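**Kostcombe** is a small town in the Britorden valley, known for its flooring trade and its annual timber fair. It has a population of 1,019 and is governed by a town council of six members.

## History

The town grew up beside a sawmill opened by the Stoltudari company, which bought logs from farms in the upper valley. Most early houses were built by mill workers on lots leased from the company. After the mill closed, several smaller workshops took over its sheds and turned to planks, stair parts, and tabletops.

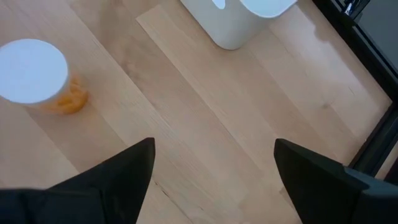

The largest of these workshops, Han, employed 300 people at its peak. It was later divided into five separate businesses, three of which still operate on the original site. The former company office is now the public library.

## Timber fair

The fair is held each July on the meadow south of the river. It includes log sales, a joinery contest, and an evening concert. The local historian Shiyu Han has traced the event to an older livestock market, although the earliest surviving program lists only timber.

Pale woods have long dominated the contest entries. Rules adopted by the council require each piece to be made within the valley and shown without paint. 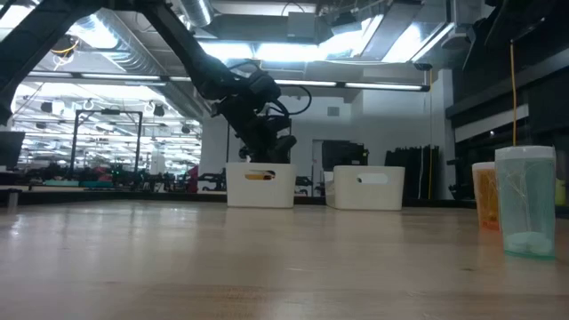

**Who may enter the joinery contest?**

Any resident of the Britorden valley may enter, along with apprentices employed at a Kostcombe workshop. Entries are accepted at the library until the evening before the fair opens.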